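# Supported work: what is the new Ruvdale scheme for?

22/10/2022 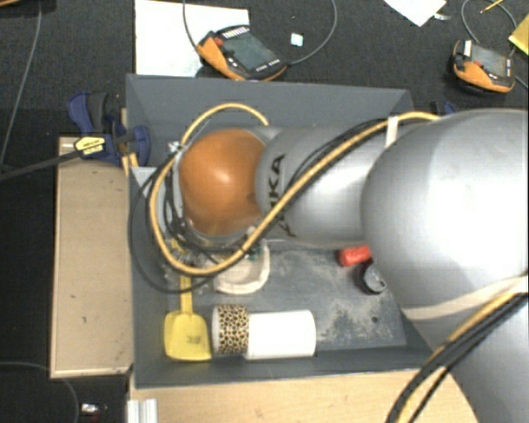
*A robot arm over an open bin.*

Ruvdale council wants to close the day workshop at Cirholm and move the people who work there into ordinary jobs with local firms. The plan is called Skikano, and it comes with a glossy folder and a great many uses of the word "pathway". We have read the folder twice and we still have doubts.

The aim itself is hard to quarrel with. Plenty of people with learning disabilities want a proper job with proper pay, and sheltered workshops have often been a place to park them. Some at Cirholm have been packing fixings and folding leaflets for years on a training allowance that never turned into a wage. Anyone who wants out should be helped out, and soon.

What bothers us is the arithmetic. Cirholm has places for 500 hours of work a week. The firms signed up so far have offered 10 jobs between them, and two of those are for a single morning. When Marta Melnychuk, whose brother goes to Cirholm, asked at the April meeting where everybody else would be, she was told that "community activity" counted as an outcome. She asked whether sitting in a café counted as community activity. The answer, as far as anyone could make it out, was that it depended on the person's goals.

We have been here before. When the Hutsuliak laundry shut, families were promised the same sort of thing: job coaches, a travel scheme, a review after six months. The coaches came for a while. The travel scheme was a bus pass people already had. If the review was ever written, we have asked for it and been sent a link to a page that doesn't open.

Bohdan Bilyk, who speaks for the scheme, says it is unfair to judge it by the laundry. "The support this time follows the person and doesn't stop on a set date," he told us. That would be good news if it were in the contract. The copy we have seen pays for coaching in the first 5 months of a placement. After that it says "as resources allow", and we all know how those sentences end.

Nor does anybody seem to have asked many of the workers. There was a survey, with smiley faces to circle, sent home in bags. Zoriana Yurchenko has worked at Cirholm on and off since leaving school and would like a job in a garden centre. She didn't get a survey. She'd also like to keep one day with her friends at the workshop, and under the plan as it stands there would be no workshop to keep a day at.

Anju Katiyar takes a kinder view than we do. Her daughter moved into a part-time kitchen job last year, is paid the same as everyone else there, and has no wish to go back. "It was slow and I was frightened the whole time," she says. "But people said she couldn't, and she does." We are glad of it. We'd only point out that the job was found by Anju herself, ringing round, before Skikano existed.

So, before any doors are shut, we would like to see the number of paid hours on offer, in writing. We would like the coaching money set out past the first few months. And we would like each worker asked face to face, with someone they trust in the room.

Comments on the plan can be handed in at the Ruvdale library desk. Yevdokiia Hnatiuk is collecting letters from families and will help anyone who would sooner talk than write. Large print copies of the folder are supposed to be available, though the desk had none when we called.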